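The **Atov Mothers' Circle** is a network of small support groups for mothers of young children, based in the town of Lellanport. It began with two neighbors on Drummond Street who had babies the same January and took to sharing soup, hand-me-downs and a good deal of worry, and it has since grown to 82 groups with 2,679 members (as of September 2, 2021), a few of them as far off as Drusau.

Groups meet in members' own homes, most often in the morning, and there is no fee and no set program. Mothers may bring their children along or come alone for a bit of quiet, and plenty do one or the other depending on the week they've had! 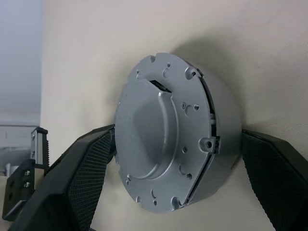
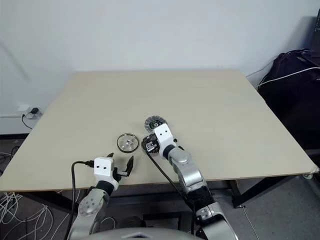 Alongside the meetings, the Circle runs a lending shelf and a yearly letter swap, in which each mother writes to a stranger in another group about something she has learned at home. Nearly 800 letters were traded in the last round, and the best loved are gathered into a little booklet. Many of them dwell on very ordinary household matters, such as a charger left plugged in low on the wall, like the small black one in the second picture, with its cable hanging just where a crawling baby likes to go. Others are about sleep, or grandparents, or going back to work.

New groups are started by any member who has been coming for a year, and they usually take the name of their street.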